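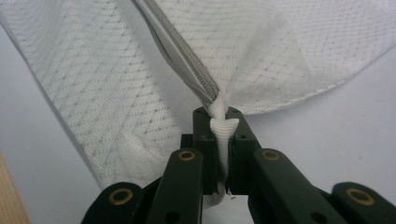
White patterned fabric with a gray zipper and a woven tab.

Join our spring fabric-handling sessions at Mersha

Do you like laundry, sewing, or getting a stubborn zipper to behave? We'd love to have you! Mersha is looking for people to spend two paid sessions with us in April, working with the kinds of cloth everyone has at home: pillow covers, cushion cases, curtains, napkins and plenty more.

You don't need any training. If you can open a zipper, smooth out a sheet and fold a shirt the way you like it folded, you already know enough. We're interested in how different people do these small jobs — fast, slow, neat, a bit sloppy, left-handed, all of it.

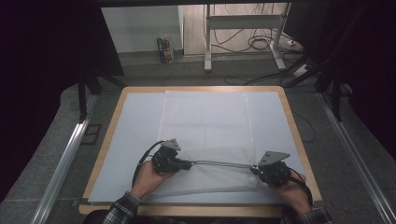
White cloth laid lengthwise on one of our blue-topped tables.

Each session lasts 2 hours, with a break in the middle (tea, coffee and very good cookies from Zesten downstairs). You'll work at a table with one piece of fabric at a time. Dagim Mamo runs the table and will show you each task once, then let you get on with it. Some of the fabrics are thin and wrinkle the moment you look at them, so bring your patience. Closing a zipper on soft cloth is harder than it sounds, and people get surprisingly hooked on it! 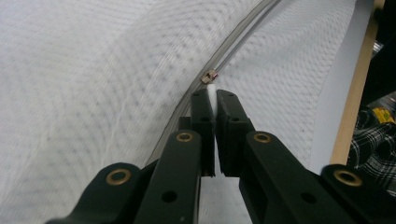 We pay $300 for the two sessions, or $400 if you also come to the follow-up morning, where we go through the tasks together and you tell us which ones drove you up the wall. Payment is made at your last visit.

You should be 18 or older, comfortable standing for part of the session, and able to get to our building on the Zimholm side of the river. Parking is free and there's an elevator. If you need a chair the whole time, just say so — that's easy to set up.

To sign up, write to Ngan-ling Yau at the front office by 31st March with your name, a phone number and whether mornings or afternoons suit you better. Kiros Worku will call you back to set your times. Friends and couples are welcome to sign up together, and we'll try to give you sessions next to each other.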